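About Us

Kustell is a small company that tries out grippers, arms, cameras and controllers and tells people how they hold up in daily use. We started with one borrowed workbench and a long argument over fingertip shapes. The argument is still going, and we have a lot more shelves now!

Most of our customers are labs and small automation shops who have a job to do and can't buy five kinds of hardware to find out which one suits it. They send us the task, we set it up as closely as we can, and we put the candidates through the same routine. So far we have compared 52 grippers, from two-finger models you can hold in your hand to big vacuum units that need their own air supply. Every one of them gets 50 tries at each task before we write a word about it.

We love ordinary objects. Cups, socks, drawer handles, bags of rice – these tell us more than a row of machined blocks ever did. Cloth is our favorite, because it folds and slips and never lies the same way again, and a gripper that looks great on a hard cube can have a terrible afternoon with a T-shirt.

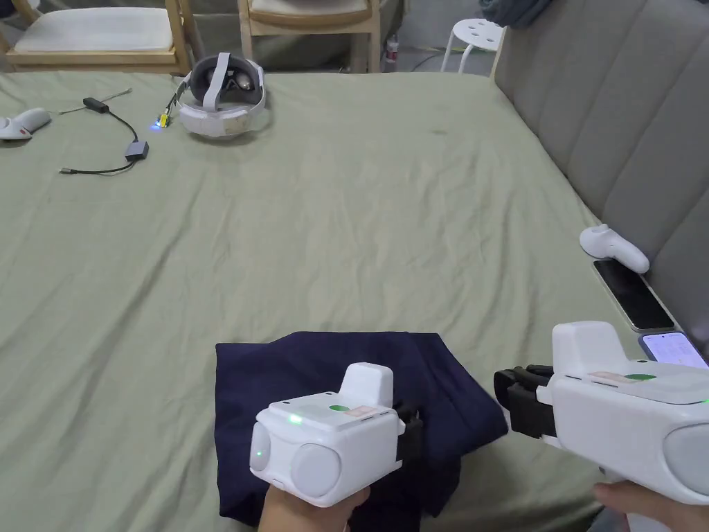

Kustell | Hand-Held Gripper Team

This team works with grippers that a person carries, one in each hand, and the bedroom is as good a place as any for it. Folded clothes on a soft sheet are a real test: the black fingers have to come in low and close on the cloth without scooping up the bedding underneath. A VR headset and its controllers are part of the kit too, along with more cable than any of us would like.

The team looks at how a gripper feels after an hour, how well the fingers meet at the tips, and how much of the work the cameras can see when the hand is turned. Comfort gets its own page in every report. We have had clever designs that everyone put down after ten minutes, and one plain-looking pair that people kept asking to use again.

Down the hall, the arm team runs the Werotberg bench, which holds 2 arms side by side so that the same gripper can be moved from one to the other between runs. They are the people to ask about mounting plates, payload and why your wrist joint hums. Controllers and cameras share a room called Quispe, and it is the only room where the lights stay exactly the same from morning to night.

Our notes, good and bad, go into Skurkach, the library we keep for customers. It holds more than 700 test write-ups with the settings we used, so you can repeat anything you don't believe. Please do! Some of our best corrections came from readers who got a different result and wrote in to say so.

We don't sell hardware and we don't take a cut from anyone who does. If you have a gripper you'd like us to try, or an object that keeps getting dropped, write to the team through the contact page. Visits are welcome from October on, once the new benches are in.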